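3.2 Storage of sweet corn in the home

Households in the Vurville area were asked how long they keep fresh sweet corn after buying it and where they keep it. The survey was run in October by Fereshteh Najafi and covered 200 households. Each was visited at home, and the person who did most of the cooking answered for the others.

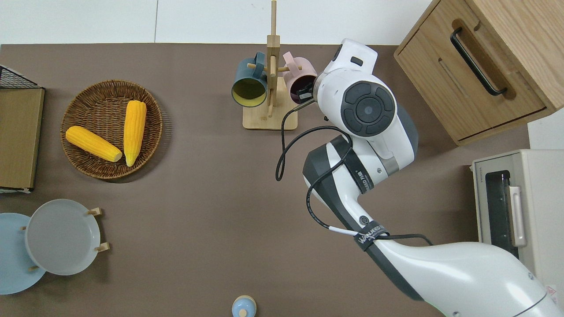

Where do people keep corn before they cook it? Most keep it on the counter or table in a bowl or basket, and move it to the refrigerator only if it is still there the next day.

This matters for taste. Sugar in the kernels turns to starch after picking, and the change is faster in a warm kitchen. Households that shopped at the Zinivberg market tended to cook the corn the same evening. Those that bought from the Kiiskinen farm stand bought larger amounts – often a full bag – and kept the last ears for 2 or 3 days.

Husking also differed. Older cooks left the husk on until the water was boiling. Younger cooks husked everything at once to save space, and several said they had never been told to do otherwise.

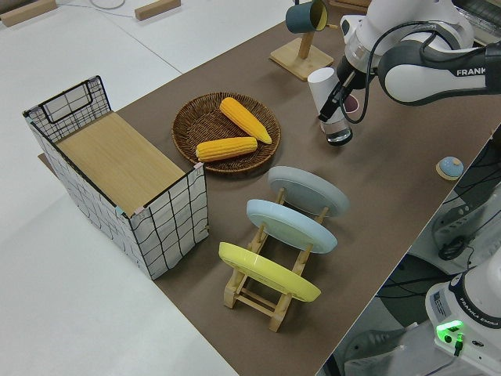 Figure 3. Two ears of corn on a round woven plate, beside a dish rack.

Open storage was preferred even where the refrigerator had room. The reason given most often was that food left in sight gets eaten. We did not weigh what was thrown away, so the claim could not be checked against waste.

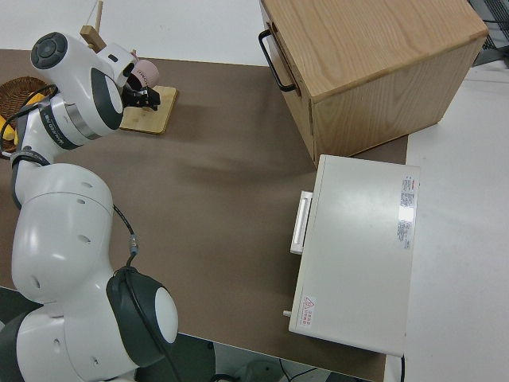
Page last modified: 11/12/18

Answers about cooking time were less consistent. The interview form, taken from the earlier Drenau study, asked for minutes in boiling water and made no allowance for steaming or grilling. Replies that named another method were left out of the table – a choice that mainly affects the younger group. Interviews were limited to 90 minutes, and none had to be cut short.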